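The Ferry Register of Dreltside

1. Notice to Passengers

The Dreltside Ferry Office regrets that the crossing to Fosterwood remains suspended. Passengers are reminded that the far bank was last sighted on 6th September, and that sailings cannot be offered to a place which has not been sighted. Tickets already purchased will be honoured upon its return. 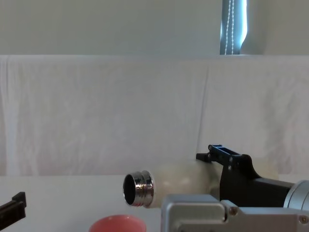 2. Correspondence Received

The Office acknowledges 177 letters from residents of Fosterwood, all delivered by the usual post. The writers state that their bank is where it has always been, and that it is Dreltside which has gone. This view has been noted. A reply was sent by the steamer Karaki, which returned after 8 days with the reply still aboard and its seal broken.

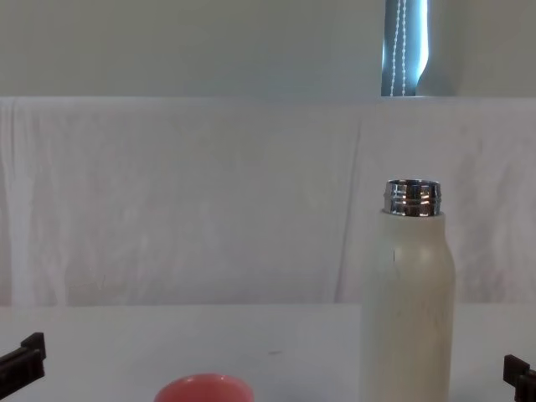
The master of the Karaki reported open water for roughly 200 miles, on a river which the Office's own survey gives as 1000 yards wide. He was asked to submit the report again in yards. He has declined, and has requested a transfer to the Buludia route.

3. Revised Arrangements

Until April, the bell will be rung at the usual hours. Staff who hear a second bell in answer are to enter it in the register and remain on the landing stage.

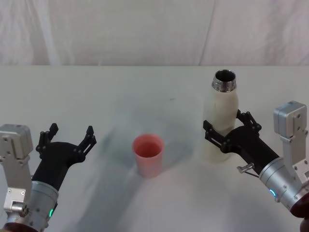

A cloth backdrop behind a white tabletop.

The second bell was entered this morning, a little before ours.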